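Dish Racks Should Be Specified by Drainage, Not Capacity

Product listings for dish racks lead with one number: how many plates fit. The figure is easy to print and easy to compare, and it says very little about how the rack will perform after a month of daily use. A rack is a drying device. Its useful rating is the amount of water it can release, and where that water goes.

Water leaves a plate in two stages. Most of it runs off under gravity shortly after the plate is set down. The remainder clings as a film and as beads at the low points, and it leaves only by evaporation. The first stage depends on the angle of the plate and the number of points where it touches the rack. The second depends on air movement between adjacent surfaces. Capacity works against both. To raise the plate count, a manufacturer narrows the slots, and narrow slots hold plates closer to vertical but leave little room for air to pass. Bowls suffer most. Two bowls nested at a shallow angle can hold a ring of water overnight.
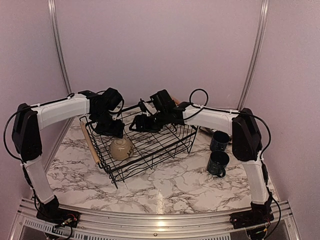 Haruto Miyazaki
Contributing editor, home equipment

Wire construction remains the best general answer. A round wire meets a plate rim over a very short length, so little water is trapped at the contact. Molded plastic racks usually support the rim in a flat-bottomed groove, and the groove keeps a small pool exactly where the plate is slowest to dry. The Ulten I used for 2 years had this fault. It was sturdy, it was quiet when loaded, and the grooves needed a brush every week.

The objection to wire is corrosion, and it is a fair one. Coated wire fails first at the cut ends and the welds, where the coating is thin. Once water gets under it, the coating lifts and the rust spreads out of sight. Buyers should look at the feet before anything else. A capped foot with no drain path is a cup. The Ranari has open feet and a coating that wraps the wire ends, and I would take those two details over any increase in slots.

Trays deserve more suspicion than they get. A flat tray under a rack collects the runoff and then returns it to the air directly beneath the dishes. A sloped tray with a spout solves the problem only if the spout reaches the sink, which many do not. On a counter with a slight backward pitch, a shallow tray slope can be cancelled entirely. Scanlon sells its tray with adjustable rear feet. They are ugly and they work.

I would like to see listings state three things: slot spacing at the rim, tray slope, and the volume of water left in the tray after a fixed amount is poured through. A test with 900 milliliters would be adequate and would cost almost nothing to run. Plate count could stay on the box in smaller type.

Until then, take a dinner plate and a deep bowl to the store. Put the bowl in the rack next to the plate and check whether a finger passes between them. If it does not, count that slot as unusable.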